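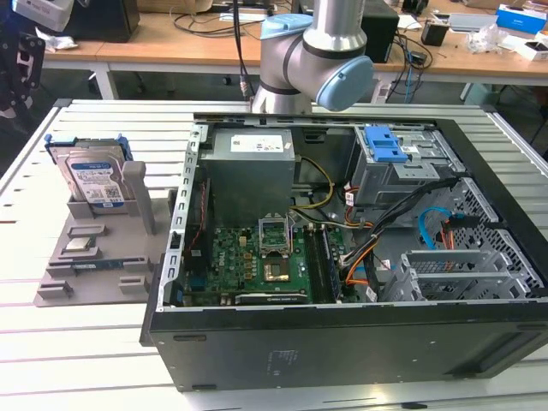
Refurbishing the Office Desktop: Bench Practice for Returned Computers
Speaker notes, Session 7
Prepared for the Kekana Equipment Reuse Program, Thu 4 June
Speaker: Celeste Vilela, Bench Training

Opening

Good morning, and welcome. The session covers the interior of a standard desktop tower, the order in which parts are removed and refitted, and the records that must accompany each unit. Attendees are expected to have completed the intake and data handling sessions. Those who have not should speak to the registration desk during the break.

The program has received more than 3000 desktop computers from offices, libraries and school districts. Most arrive complete, and most can be returned to service with modest work. The parts that fail inspection at our benches are very often parts that were sound on arrival and were damaged during handling. The purpose of the morning is to reduce that loss.

(Allow latecomers to be seated. Confirm that the handout has reached the back rows.)

Slide 2. Positioning the tower

The tower is placed on its side, with the removable panel facing up. The side panel is taken off and stored under the bench in the numbered rack. It is not to be leaned against the case or placed on top of other work.

With the machine in this position, the motherboard lies flat and the technician works downward. Cards and memory modules can be drawn straight up out of their slots. Screws that slip from the driver will generally land where they can be seen. Any loose screw must be recovered before the case is closed, and the screw count on the job sheet must agree with the count in the dish.

Power is disconnected at the wall before the panel is opened. The power button is then held for several seconds. Wrist straps are worn from this point until the panel is back in place.

(Pause here. Ask how many sites issue wrist straps to each technician and how many share them.)

Slide 3. Reading the interior

Before touching anything, the technician should identify the main areas of the case. In the class of machine we handle most often, these are the power supply, the motherboard, the memory slots, the drive cage and the expansion card area. Makers differ in their layouts, and a technician who has opened two hundred units of one model can still be caught out by the next.

The label on the power supply should be read at this stage and its rating copied to the job sheet. Labels fade, and adhesive fails. If the label cannot be read, write "not legible" in the field. Do not enter a figure from memory or from a similar unit.

Colored plastic inside the case is worth attention. Many manufacturers use one color for the latches and carriers that may be released by hand. On machines with blue latches, the drive caddy is often blue as well. Metal brackets fastened with screws are a different matter, and should be left alone unless the job sheet calls for their removal.

Slide 4. Order of removal

The Hivix bench sheet sets out the following order, and all sites are asked to keep to it.

First, the hard disk drive. The data cable and the power lead are released at the drive end. The drive is withdrawn in its caddy and remains in the caddy until it reaches the data station. The serial number is scanned on removal.

Second, any expansion card that has been marked for testing. The retaining clip at the end of the slot must be opened fully. A card that resists has usually been left clipped.

Third, the memory modules. Both end clips are opened before the module is lifted. Modules are held by their edges.

Fourth, the processor, and only where the job sheet requires it. Processor removal accounts for a small share of our work and a large share of our damage reports. Sites with fewer than 38 units a month are advised to refer this step to the regional bench.

(Expect questions on the fourth step. The regional bench accepts referrals on a rolling basis and supplies its own packing.)

Slide 5. The open socket

On the boards covered in this session, the contacts are in the socket and the underside of the processor is flat. When the retention frame is raised and the processor is out, the contacts are exposed. They are very fine. A sleeve, a cable tie or a dropped screw is enough to bend them, and a bent contact can make the whole board unusable.

The practice we ask for is as follows. The socket should be open for the shortest period the work allows. No cable should be routed or moved across the board during that time. If the technician must leave the bench, the plastic socket cover is fitted first. Covers are available from stores under the heading Clovness small parts, and each bench should hold several.

The socket should not be cleaned with a brush, a cloth or compressed air from a can held at close range. Where debris is visible, the unit is set aside for the senior technician.

Slide 6. Where the parts go

Parts that have been removed must have an assigned place. A memory module set down on a bare bench can be swept off with a coat sleeve, and a processor placed in a pocket is, for our purposes, a lost processor.

Each bench is now being issued with a parts holder, to stand at the left of the case. A drive can be stood upright in its slot while still clipped into its caddy, which keeps the label readable. The processor and the memory have their own recesses. The holder moves with the job. When a unit is transferred to another bench, its holder travels beside it, and parts from two machines are never placed in one holder.

At the Eltness site, 93 units were processed with holders during the trial period. The site supervisor reported no misplaced memory modules and one drive returned to the wrong case, which was traced to a transfer between shifts. The transfer procedure was revised as a result and appears on page 7 of the handout.

(If time is short, omit the trial results and refer attendees to the handout.)

Slide 7. Cables

Cables deserve more care than they commonly receive. With a case open, the bundles from the power supply tend to spread over the board and into the space beside the drive cage. Thick bundles are stiff and will spring back toward the position in which the factory left them. They should be eased aside and held there with a soft tie before any work begins near the memory or the socket.

The thin data cables must not be folded sharply. When the drive is out, the loose end of its cable is left resting near the drive cage, where it can be found again at refitting. Front panel wires are light and easily pulled off their pins. Their position should be noted on the job sheet before they are disturbed, and on most jobs they need not be disturbed at all.
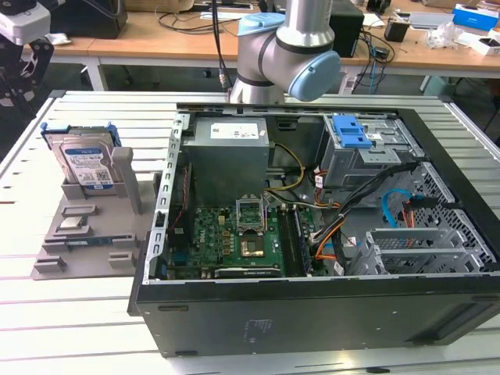 Slide 8. Refitting and inspection

Refitting follows the removal order in reverse. The processor is lowered into the socket with the corner mark aligned, without sliding and without pressure. The retention frame is then closed. Memory is pressed home until both clips engage. The card follows, and the drive is last.

Before the side panel goes back, a second person inspects the interior. The inspector confirms that every connector noted on the sheet has been seated, that no cable rests against a fan, and that the parts holder is empty. Both signatures are required. A unit with one signature is treated as incomplete and returned to the bench queue.

The first start is carried out with the panel on. If the machine does not start, it is disconnected again at the wall and the inspection is repeated from the beginning. Swapping parts in the hope of a result is not permitted at this stage, and any exchange of parts requires a new job sheet.

Slide 9. Records

Job sheets are kept at the site until December and then forwarded to the program office. Entries should be made in ink at the time of the work. Corrections are struck through once and initialed. Sites that wish to use the electronic form may apply for access through their coordinator.

(Hold questions on the electronic form until the afternoon session.)

Practical period

Attendees will work in pairs, one as technician and one as inspector, and will change places halfway through. Each pair should complete removal of the drive and memory only. The processor exercise is given separately by the bench staff to groups of four. Wrist straps are to be collected at the side table and returned there before lunch.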